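Can a robot bag the toys yet? At Bomgate, it's getting there

Picking a stuffed animal out of a bag is the sort of job a 4-year-old does without looking. For a robot arm in a back room at Bomgate, it has taken most of the spring, and the people working on it are thrilled with how far it has come.

The discount and secondhand chain has been trying out a two-fingered arm from the robotics firm Stokora at its returns counter on Courtois Street since the weather turned warm. The arm's task is a chore that store workers know well. Customers bring back toys and odds and ends in whatever they have handy, often a paper bag, and somebody has to take everything out, look it over and send each thing to the right bin.

"People think the hard part is lifting," said Gaëtan Hervieu, who leads the trial for Stokora. "Lifting is easy. A toy weighs nothing. The hard part is a bag. A bag moves when you touch it, it makes its own shadows, and everything in it is leaning on something else."

Hervieu's team calls its software Rukus, a name that came from the noise the arm made in its first week when it kept knocking its fingers against a metal shelf. It picks a target, plans a way in, closes the fingers and checks whether it is holding anything. If it isn't, it tries again from a slightly different angle.

On Friday morning the arm was working through a practice set of 40 bags, packed by store staff who were told to be as messy as real customers. They took to the assignment with some glee. Bags got folded over, scrunched, and in a few cases torn up and stuffed back in with the toys. 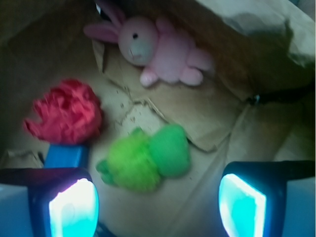
A pink plush bunny and a green plush toy lie in a paper bag, with the arm's two fingers on either side of the green one.

Soft toys turn out to be a friendly place for a robot to start. They squash a little, so a grip that lands off center can still hold, and they don't break if they're dropped. They also come in strong colors, which helps the camera tell them apart from brown paper. Small hard things are tougher, especially when they sit under something fluffy or right up against the side of the bag.

Loose paper is its own headache. A torn sheet can look like part of the floor of the bag, and a toy resting on it may bring the whole sheet along when it is lifted. Early in the trial the arm would proudly deliver a wad of paper to the toy bin. It still does now and then, and the staff have started keeping the better ones on top of the filing cabinet.

The numbers are moving in a good direction. Since the trial started, the arm has made 1727 grasp attempts in real and practice bags. In the first days, well under half of them ended with the right item in the right bin. Stokora says the rate in the latest batch was better than three in four, with plush toys doing best of all.

Speed is another matter. The arm needs around 52 seconds to choose an item, pick it up and put it down, counting the retries. Rommel Dumlao, who has run the returns counter for years, can empty an entire bag in that time and tell you which toys need a wash.

Dumlao is a fan anyway. He was asked to spend an hour a day with the arm at the start and now stays past that on most shifts, moving bags around and trying to find ones it can't handle.

"The first time it got a stuffed dinosaur out from the very bottom, under a pile of junk, I yelled," he said. "The customers out front heard me. I've taken thousands of toys out of bags in my life and never once got excited about it, and there I was yelling about a dinosaur!"

He is also a good source on what the machine doesn't do. It can't tell that a seam has split. It won't notice a smell, or that a puzzle is missing its last piece. It has no idea that two toys belong together and should be sold as a pair. And when a bag tips over – paper bags love to tip over – the arm stops and waits for a person to stand it back up.

Bomgate has not said whether it will buy the system. The store says the test is meant to find out which parts of the returns job could be handed off, and that the counter's staffing is the same as it was before the arm arrived. For now the arm works only in the back room, and only when someone is there to watch it.

The bigger question, the one that visitors to the back room always ask, is when a machine like this will be tidying up at home. Hervieu gets it from his own family. His answer is that a living room floor is a lot like one of these bags, only larger, with pets. Each object is a new shape in a new spot, half covered by some other object. A machine that can manage a crowded bag has learned a useful piece of that, he said, but there are stairs, couch cushions and tangled chargers still to go.

"Would I let it clean up my kids' room today? Sure, if I had all day and didn't mind where the socks ended up," he said. "But ask me again after the summer. I mean it. It's learning faster than I expected, and I'm the one who's supposed to know."

The next round begins in June, when a second arm is due to arrive. The plan is to have the 2 arms work on the same bag, with one holding the paper open while the other reaches in. Dumlao has already asked to pack the first one himself, and he has been saving a jump rope for it.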